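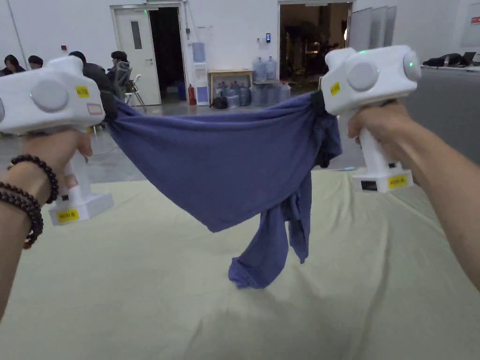

Where do old T-shirts go? A student report on clothing donation in Bramport

19 November 2018

I picked this topic because of my closet. When I moved out of my parents' place in April I filled two trash bags with clothes I never wear, drove them to the drop box behind the Tillon supermarket, and felt great about myself for maybe an hour. Then I started wondering who was going to want my stretched-out gym shirts, and by the time the project proposals were due I was still wondering, so that became my project.

What I wanted to find out

My main question was simple: when people in Bramport get rid of a cotton T-shirt, what happens to it? I also wanted to know if people have any idea what happens to it, which ended up being the more interesting half (at least to me).

How I did it

I put together a short survey and handed it out in the student union and at the laundromat on Kocsis Street. The laundromat was a great spot because people are stuck there anyway and they already have clothes on their minds! I got 200 surveys back. I also spent three Saturday-morning-type shifts, as in early and cold, helping at the Prakden thrift store, which let me sit at the sorting table and ask as many questions as I liked. My original plan included a visit to a textile recycler too, but the closest one never answered my emails, so everything I say about that part comes from what the thrift store staff told me.

What people said

Most people who filled out the survey said they donate at least some of their old clothes. A good number also admitted to throwing T-shirts straight in the trash, usually the ones with stains or holes, and quite a few wrote in "rags" even though I forgot to make that a choice. I should have thought of it. My own grandmother has a whole drawer of T-shirt rags and swears by them for windows.

The question that got the longest answers was "What do you think happens to clothes you donate?" Nearly everybody pictured their shirt hanging on a rack in a local store until somebody bought it. A few mentioned disaster relief or shelters. Hardly anyone brought up overseas resale or recycling, and one person just wrote "magic."

What happens at the sorting table

At Prakden the bags get opened on a long table and each piece goes one of three ways: the sales floor, the bale, or the garbage. You check the collar first, then the armpits, then you hold the shirt up and give it a little tug to see if the fabric still springs back. I was very slow at this. The regulars can do a shirt in a couple of seconds without stopping their conversation, and I was over there agonizing about a faded 5K shirt like it was a family heirloom.

The store takes in some 3,000 pieces in a busy week and only has rack space for 1,000 or so new ones, and T-shirts are the hardest thing to move. Plain ones in good shape sell. Anything printed with a family reunion or a company picnic mostly goes in the bale – unless it's really funny, in which case it goes up by the register. The bales are sold by weight to a buyer who sorts them again, some for resale abroad and some for wiping cloths and stuffing. Wet or moldy clothes go in the dumpster, and one damp towel can ruin a whole bag, so please let your stuff dry all the way before you tie it up.

Problems with my project

My survey leaned heavily toward students, and people at a laundromat aren't the same as people with a washer at home. I also think some folks said they donate because it sounds better. If I did it over I'd ask what they did with the last shirt they got rid of instead of what they "usually" do. And I only saw one store, so a different town could work in a totally different way.

What I think now

I still donate, but I sort my own bag first. Good shirts get washed and folded, and the sad ones get cut up for rags (my roommate cleans his bike with them). I've also slowed way down on buying. I counted my T-shirts for this report and had 20, and I wear the same six over and over.

If another student wants to pick this up next year, I'd start by emailing recyclers early, like the first week of the semester, and I'd call too. My survey form and the raw answers are in the class folder – the handwriting on the laundromat ones is rough, but you can read most of it.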